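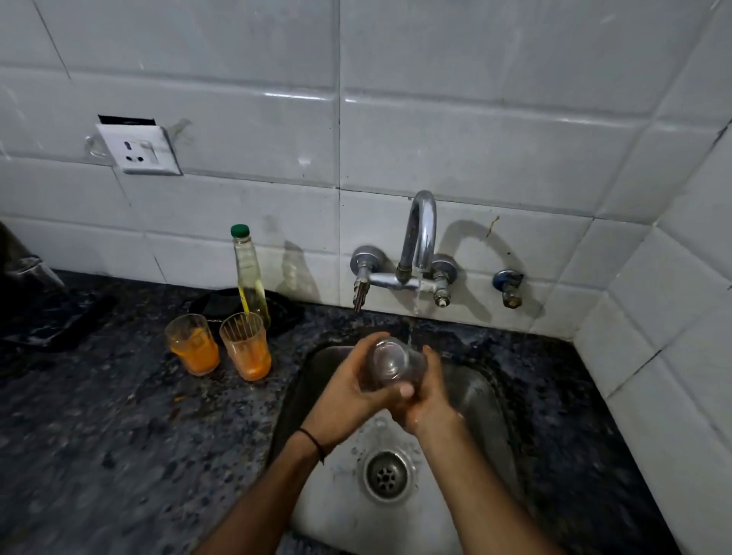 ## Water use in hand washing glasses

Group: Noreen Shaikh, Benito Tejada, Agnes Holmgren
Supervisor: Arvid Nyberg

### Question

How much water does it take to rinse a drinking glass under a running faucet, and does a thin stream use less than a full one?

### Method

We washed 40 glasses by hand at a kitchen sink with a wall-mounted faucet. Half were rinsed under a thin stream and half with the tap fully open. Each glass was tilted on its side and turned under the water until no foam was left. We put a tub under the faucet for the measured runs and poured the water into a measuring jug after every glass. Benito rinsed, Agnes timed and Noreen wrote down the volumes.

### Problems

The two tap handles made it hard to set the same flow twice. We marked their positions with tape after the first 3 glasses and did those again. In 2 runs the tub was bumped and some water was lost, so we repeated them as well.

### Results

The thin stream took longer per glass but used less water. The largest volume for a single glass was 1,281 ml, with the tap fully open. The full table is in Appendix A.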